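Keep the Bad Takes
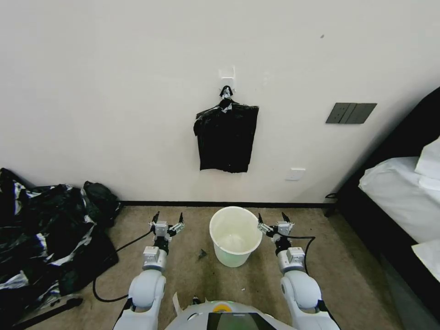

Patricio Godoy thinks I have this backwards. He wrote to me after my last column to say that a learning system should be shown the job done right, over and over, and that every clumsy example you leave in is one the robot may copy. If you wouldn't teach a new employee by doing it wrong in front of them, he said, why would you do it to a machine?

It's a fair point and most people I work with would agree with him. I used to. I spent February recording examples at the Fivedholm site for the Deltuvari project, household chores mostly, with a two-armed robot steered by a person. Lining a bucket with a trash bag, taking a bag down from a wall hook, pulling a sheet straight. By the end of the month I had changed my mind about what we throw away.

The usual way of working goes like this. An operator does the task, somebody reviews the recording, and anything with a fumble in it gets deleted. If the gripper closes on air, delete. If the bag slips and has to be picked up again, delete. What remains is a set of smooth runs, all about the same length, and the people paying for them are happy because they look good in a meeting.

Then the robot is trained on them and does well until something small goes wrong. A knot is tighter than usual. The bucket tips. The smooth runs have very little to say about a tipped bucket, and the arm carries on with the motion it learned, lining a bucket that is now lying on its side. Anyone who has watched this happen knows how dumb it looks. The robot had never been shown the way back.

Our operators knew the way back. They found it every day, several times an hour, and we deleted it.

Thin plastic is the worst for this. A bag has no fixed shape. It folds over, it clings to itself, and the two layers at the opening don't want to come apart. A person does it with a little rub of thumb and finger. With two flat fingertips it takes patience, and even a good operator will miss. I went back through one batch of the bag recordings and found 34 that had been marked for removal. In 15 of those the job was finished properly. The operator missed the edge of the bag, backed off, came in from another angle and got it. I would call that a good example of handling a plastic bag. Our review sheet called it a failure.

Patricio's answer to this, when I put it to him, was that you could record recoveries on purpose. Set the bucket on its side, start from there, and label it as its own task. We do some of that and I'm for it. But staged mistakes come out neat. The operator knows what is wrong before the recording starts, so there is no hesitation and no half-second of realizing the bag isn't in the grip. Real slips happen in the middle of a motion, with one arm already committed to something else. I don't know how to stage that well, and the people who say they do have mostly shown me buckets on their sides.

There is a money side too. The Painemal contract asked for 3000 accepted runs. Accepted meant clean. So the operators, who are sensible people, learned to work very slowly and to start over at the first sign of trouble. One of them told me she would drop a run if the bag so much as swung the wrong way. You can't blame her - she was measured on clean runs. But we ended up paying people to avoid the situations we most needed to see.

I should say where I agree with the other side. Some bad takes are just bad. If the operator was distracted, if an arm stalled, if the recording has a hole in it, get rid of it. I would also drop the runs where someone tries the same failed grab 3 times without changing anything, as that is a habit I don't want passed along. And a system trained on nothing but fumbles would fumble. The clean runs should be the bulk of it.

What I'd change is the review sheet. Ours has two boxes, accept and reject. Give it a third for runs that went wrong and were put right, and pay the same for them. Have the reviewer mark the moment it went wrong and the moment it was fixed, so whoever trains on it later can decide what to use. That adds maybe a minute per run. At Sellex, where I did a short stint before this, they kept everything and sorted it afterward. It was messy and the storage bill was a constant argument, but when we wanted to know how people dealt with a slipping bag, we could look it up.

Rooms are part of this as well. I don't like recording in a space that has been cleared and squared off before every run. People's bedrooms have heaps in the corner and scraps on the carpet, and cables get in the way of whoever is working. If the operator has to steer around something, let them, and keep it.

Patricio is still not convinced. He has offered to train on his clean set while I train on my mixed one, same robot, same bags. I've said yes, and we're arguing now over who gets to pick the buckets.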